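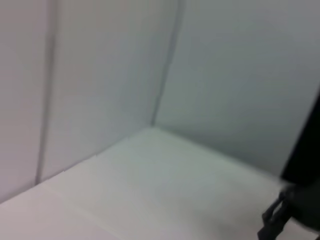

손목 카메라 화면, 흰 칸막이 안쪽 모서리. 오른쪽에 그리퍼 일부.

티켓 제목: 바구니 담기 작업 중 팔이 멈추고 "대상 없음"이 반복됨
분류: Hutach 셀 / Matlala 작업 관리 프로그램
상태: 확인 중
등록: 5월, 오전조

안녕하세요, Groso 포장실 오전조입니다. 지난번 티켓이 너무 짧다고 혼나서(ㅎㅎ) 이번엔 좀 길게 씁니다.

증상부터요. 물건 집어서 바구니에 담는 작업을 돌리면 초반엔 멀쩡해요. 그러다 어느 순간 팔이 제자리에서 서 버리고 Matlala 화면에 "대상 없음"이 뜹니다. 재시작 누르면 다시 가긴 가는데 얼마 못 가서 또 서요. 오늘 오전에 400회짜리 작업을 걸어 놨는데 멈춘 게 26번입니다. 제가 종이에 바를 정 자 그어 가면서 센 거라 프로그램 기록이랑 한두 개 다를 수는 있어요.

해 본 것들 적습니다.

1) 전원 껐다 켜기. 양쪽 팔 다 했고 달라진 거 없음.
2) 손목 카메라 렌즈 닦기. 닦고 나서 한동안 괜찮길래 오 됐다! 했는데 점심 전에 또 섰습니다.
3) 노출을 자동에서 수동으로. 300으로 놓으니까 멈추는 횟수가 눈에 띄게 줄었어요. 그런데 오후에 해 들어오면 또 모르겠습니다.
4) 그리퍼 속도 낮추기. 이건 오히려 답답하기만 하고 효과 없어서 원래대로 돌려놨어요.

제 생각엔 벽도 바닥도 다 허연색이라 카메라가 어디가 어딘지 헷갈리는 것 같아요. 저도 손목 화면만 보면 어디가 벽이고 어디가 바닥인지 한참 들여다봐야 하거든요. 틀린 진단이면 말씀해 주세요, 저는 기계 하던 사람이 아니고 원래 손으로 담던 사람이라서요.

그리고 바구니 문제도 하나 있습니다. 주황색 바구니는 테두리가 고리처럼 뻥뻥 뚫려 있잖아요. 오른팔이 테두리 쪽으로 다가갈 때 손끝이 그 구멍에 걸릴까 봐 옆에서 보고 있으면 조마조마해요. 왼팔이 줄무늬 물건 집고 있을 때 오른팔이 바구니 가장자리로 오는 순서, 그 순서가 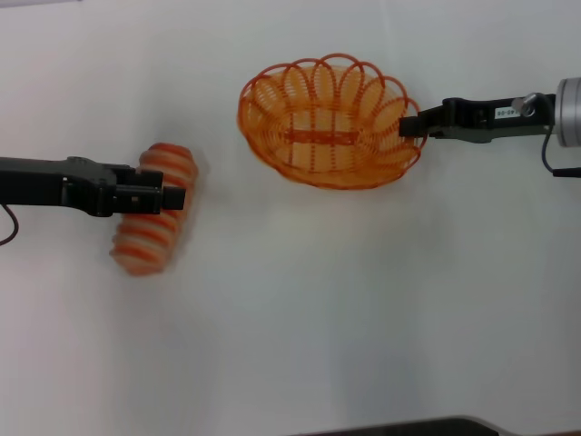
작업 설정에서 바뀔 수 있는지 궁금합니다. 왼팔이 물건을 완전히 들어 올린 다음에 오른팔이 움직이면 저희가 보기에 훨씬 마음이 편할 것 같은데, 설정 화면에서는 그런 항목을 못 찾았어요. Flikodlow 메뉴 안에 "양팔 동기"라는 게 있긴 한데 회색으로 막혀 있습니다. 권한 문제인가요?

덧붙여서, 이건 고장은 아니고 부탁인데요. 셀 들어오고 나서 저희 일이 많이 달라졌어요. 예전엔 한 사람이 오전에 300개쯤은 말 안 하고도 담았는데 이제는 화면 보고, 서면 풀어 주고, 기록 쓰는 게 일입니다. 손목 안 아픈 건 정말 좋아요! 파스 안 붙인 지 꽤 됐습니다. 대신 알람이 언제 울릴지 모르니까 자리를 못 비워요. 화장실 갈 때도 옆 사람한테 꼭 말하고 가고, 커피는 거의 식은 걸 마십니다. 멈춤 알람을 휴대 단말로도 받을 수 있으면 오전조 전체가 만세 부를 거예요.

하나 더. 교대할 때 인수인계 칸에 글자 수 제한이 있는데 너무 짧아요. "카메라 닦음, 노출 바꿈, 그래도 섬" 쓰면 벌써 꽉 찹니다. 그래서 오후조는 제가 뭘 해 봤는지 모르고 처음부터 다시 해요. 어제도 렌즈를 조마다 한 번씩 닦았더라고요.

--- 지원팀 답변 ---
자세한 기록 감사합니다. 노출 값은 수동 그대로 두시고 오후조까지 돌려 봐 주세요. "양팔 동기"는 관리자 계정에서만 열립니다. 오늘 중으로 현장 계정에 권한을 넣겠습니다. 휴대 단말 알람은 별도 요청 건으로 옮겼고, 인수인계 칸 글자 수는 담당 쪽에 문의해 두었습니다.

--- 등록자 추가 ---
권한 들어온 거 확인했어요, 감사합니다! 메뉴 열리네요. 그런데 선택지가 "동시", "순차", "대기" 이렇게 세 개인데 순차랑 대기가 뭐가 다른가요? 설명 말풍선이 영어라 저희끼리 해석이 갈렸습니다. 일단 순차로 놓고 짧게만 돌려 볼게요. 오후조에는 포스트잇으로 써서 모니터에 붙여 놓고 갑니다.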